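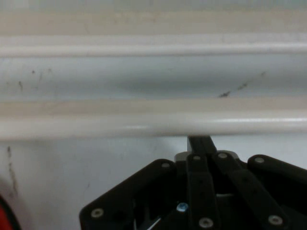
Maysoun Sleiman, Home Safety Columnist

How to Get Your Pets Out Fast When There's a Fire

My first cat, Fustis, could disappear into a box spring in the time it took me to find my glasses. I thought about that a lot after the kitchen fire two doors down from us last October, when my neighbor stood on the lawn in her socks and could not tell the firefighters which room her animals were in. Everybody got out, thank goodness! But I went home and made a plan, and I'd love for you to make one too, even if it's just on the back of an envelope.

Start by walking through your house and writing down where each pet sleeps, and where each one goes when the thunder starts (those are often two very different places). A scared animal heads for the second spot. Block off any hideaway you can't reach with your arm. We stuffed an old quilt behind the dryer and that was that.

Next, keep leashes and carriers by the door you'd really use. Ours lived in the attic for years, which I'm embarrassed to admit. Leave the carriers open with a towel inside so the cats wander in and out and stop thinking of them as the vet box.

Then practice. Shake the treat jar, call everyone to the door, clip on the leash, walk out to your meeting place. We do it after supper, and Gelari, our old beagle, now believes it's a party in her honor. Press the test button on the smoke alarm once in a while too, and give out treats right afterward, so the noise means "come here" and the dog doesn't dive under the bed.

Tape a list of your animals inside a front window, with names and a phone number, and change it when the household changes. An out-of-date list can send a firefighter looking for a dog who moved away with your son.

If the fire is real, get the people out and call 911. Take a pet only if it's right there with you. Leave, close the door behind you, and tell the crew exactly where to look. Please don't go back in. I know how hard that is to read, and I'd have trouble with it myself, so talk it over with the kids before you ever need it.

50 comments
3422 shares

Related
Choosing a Carrier Your Cat Will Tolerate
Where to Put Smoke Alarms in an Older House
Packing a Go Bag for the Dog
Space Heaters and Curious Tails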